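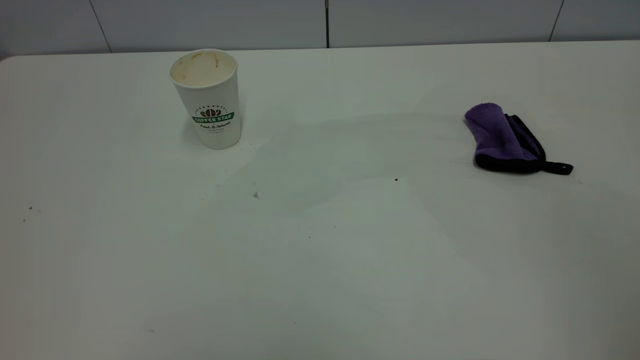

擦拭工位的台面清洁与零点复核

适用于 Naritz 单臂擦拭单元,固定相机安装在台面侧上方。换班、更换擦拭布或相机报警“背景差异过大”后执行。

所需物品:无尘布、中性清洁剂、3 mm 内六角扳手、标定板。

一、停机
1. 在示教器上将程序切到“手动”,机械臂回到停靠位,确认手臂已完全退出相机视野。
2. 按下急停,挂锁。

二、清台
1. 取走台面上的纸杯、擦拭布等全部物品。
2. 清掉碎屑和散落的小黑点。白色台面上的深色颗粒容易被分割程序识别为目标,杯底周围要重点检查。
3. 无尘布蘸少量清洁剂,沿台面长边单向擦拭,再用干布擦一遍。中部若有发灰的擦痕,侧光下可见,需重擦。
4. 等台面干透再进行下一步。

三、检查相机
1. 用内六角扳手检查支架的 4 颗固定螺钉,松动的拧紧。
2. 打开 Prindero 预览窗口,台面后沿应接近水平,后方墙板接缝清晰。后沿明显倾斜时先调支架,不要用软件旋转补偿。
3. 曝光锁定为手动,增益不变。自动曝光会随杯子和深色包边布料的位置漂移。

四、零点复核
1. 解除急停,低速运行“零点检查”。
2. 标定板放在台面中央,连续采集 3 次。
3. 任一次偏差超过 2 mm,重新标定;仍超差则检查底座螺栓。

五、恢复物品
1. 纸杯直立、开口朝上,放在台面左后方。杯内有残渍不影响抓取,有液体的杯子不得上台。
2. 紫色超细纤维布折成紧凑的一团,放在右后方。黑色挂带平放在台面上,不要压在布下,否则夹爪闭合时可能勾住。
3. 两件物品之间留出空台面,夹爪下降路径上不放任何东西。
4. 在预览窗口点“保存背景”,覆盖旧文件前先备份。

六、试运行
以低速执行一次完整擦拭循环,观察布料抓取和回放动作。无报警后恢复正常速度,并在点检表填写复核偏差值。

常见报警
E145:背景与保存值不符。多为漏清颗粒或照明变化,重做第二节,再保存背景。
目标丢失:检查布料是否摊开过大,或挂带是否翻折。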